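Reading room reopens at Clemell community centre

The reading room at the Clemell community centre is open again after being closed for most of October while the shelves were sorted and the furniture moved back in. Readers can now sit at the long wooden table in front of the bookshelves, which had been in storage during the work.

Staff went through 333 books and set aside 139 for the sale table in the foyer. Hardcovers are $2 each and any left over will go to the Riltska book exchange.

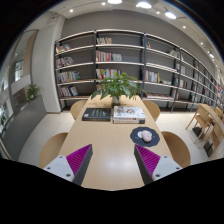

Borrowing rules have not changed. Books taken down to read at the table can be left there at the end of a visit – staff will put them back in order each evening. Drinks with lids are welcome, and people are asked to use a coaster.

The centre hopes to add about 200 titles by winter, with children's picture books first on the list. Donations in good condition can be dropped at the front desk during opening hours.

The room is open weekdays from 10 a.m., with a later close on Friday. Groups wanting to book the table should call the centre ahead of time.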